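List Home | Threads | Search

Re: [virby-users] Is the new color picker worth it?
2 comments, 0 shares

Mieke Goossens wrote:
> Brullidine matched my hallway in one go.

One go, in whose light? 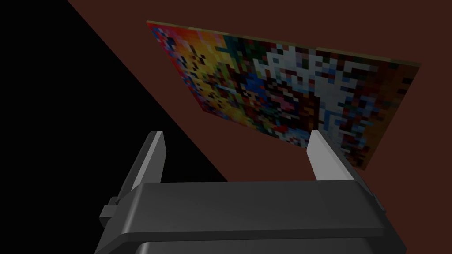 Paint apps sell certainty. I tried 2 and got different reds – a mosaic running to pinks and oranges would be as much use.

Berchtold wants 100 for theirs.

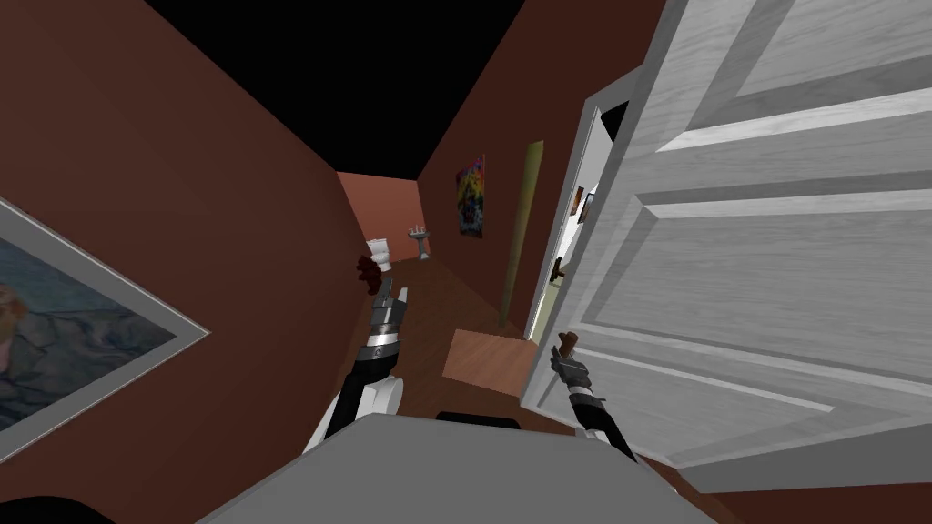

Brown-red wall, white door

I'd still buy a sample pot. 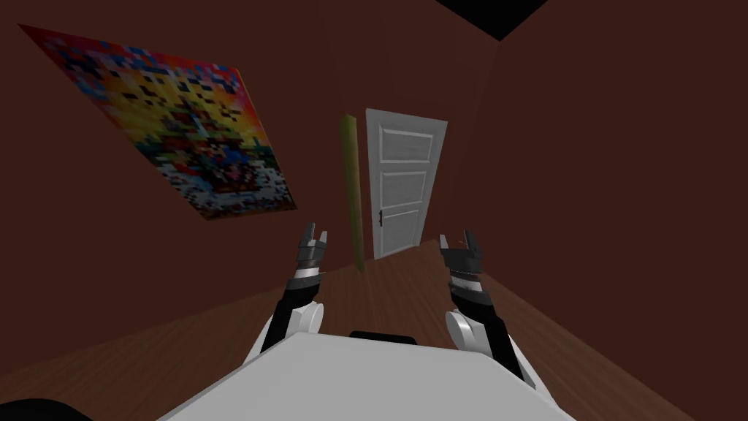
Vasilis Todorova thinks pots mislead too, unless you paint two coats.

Fair.
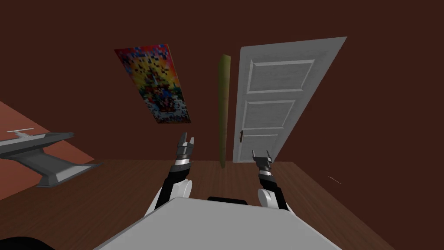
Does Gunton still mix samples? Only at the counter.

Last updated 2024-05-26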